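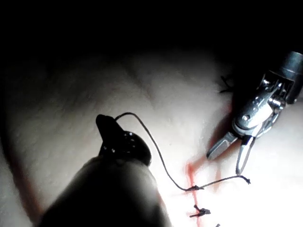 Spyros Kovačević learned to sew from his grandmother, who hemmed curtains for half the street, and he still thinks of a stitch as something you do for a person you know. He has taught suturing for 19 years now, most of them in the upstairs practice room at Rirkska, and when I ask him what beginners get wrong he doesn't talk about needles at all. He talks about the knot. A dark thread running in a long easy curve over a pale surface, with a small tied knot and a slack end trailing off it towards the open metal jaws, is to his eye a very fine thing to look at. "People see string," he says, pouring me a second cup of tea I hadn't asked for but was glad of. "I see whether somebody was in a hurry."

He is a big man with a soft voice, and he wanders when he talks (so do I, which is why our half hour became most of an afternoon). His first teacher was Živko Jurić, who made him tie 200 knots on a chair leg before he was allowed near a practice pad. "I hated that chair. I would know it anywhere. But by May my hands had stopped asking me questions, and that was when he gave me the pad."

Home Courses Interviews Workshop notes Contact

The pads themselves are a bit of a passion. He has tried all sorts over the years, and he likes a pale one, with the cut showing up clearly in red so that the learner always knows where the middle is. 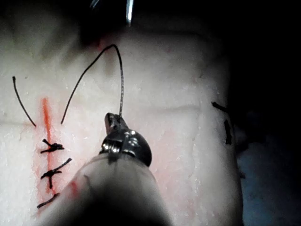

"You want to be able to lean back and read your own work," he tells me. "Is the bite the same on both sides? Are you creeping uphill? I tell them, look at the last one before you start the next one. It takes a breath, and it saves you unpicking the lot."

And the tails? He laughs at that, because it is apparently an old quarrel between him and his colleague Vasilis Zupan, who likes them all trimmed to match. "Vasilis would use a ruler if I let him. I say leave enough that the knot is safe, and then we can talk about pretty."

The spring course takes 28 learners, and there is usually a waiting list. Does he still practise himself? Of course he does, most evenings, with the radio on and the cat shut out of the room on account of the thread.

Sign up for our newsletter and get new interviews by email.

Last updated 20th March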